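March, sim bench, 4:40 pm

Picked up the crosswalk set again. Target for the sidewalk robot's learner is 2718 usable crossings, and after last night's run we have 2399. That sounds close until you remember which ones are missing: the dull ones, where the right move is to stop at the curb and stay there. Everyone likes recording the crossing. Waiting is bad for morale.

Changed the Lanberg map settings before lunch. Clear sky, no rain, start point back on the cobbles so the whole approach to the stripes gets recorded. The old start put the robot practically on the road, and the learner had concluded that life begins in traffic.

Threw out 191 clips from the Kellora batch. In all of them the label says "wait" while the speed log says otherwise. I wrote the labeling script, so I have had a stern word with the author.

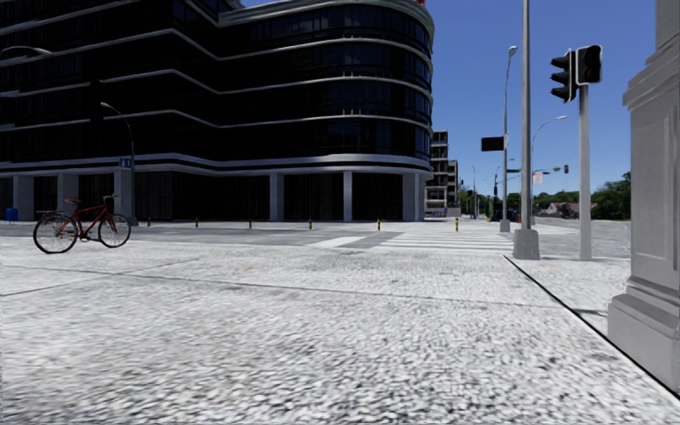

Jozefína Vaněk wrote back on the shared log that weather is the wrong thing to fuss over. She would rather we moved the start point a little on every run, turned the robot a few degrees each time, and left the sky alone until the learner can find the crossing from a bad angle. She also asks if the signal state is being saved with each clip or only guessed at later from the pixels.

It is being guessed at later from the pixels. Fixed as of 5:15, and I have replied as if this had always been the plan.

Took her advice on the start points too. Offsets now come from a table instead of my mood. First 30 runs are queued on Troltton under the name curb_wait_b; please don't kill the job, it only looks stuck while it loads the map.

Still open: bollards. The planner gives them far too much room and swings wide of the stripes. Could be the Polák collision shapes, which are fatter than what gets drawn. Check the shapes before blaming the learner, then blame the learner.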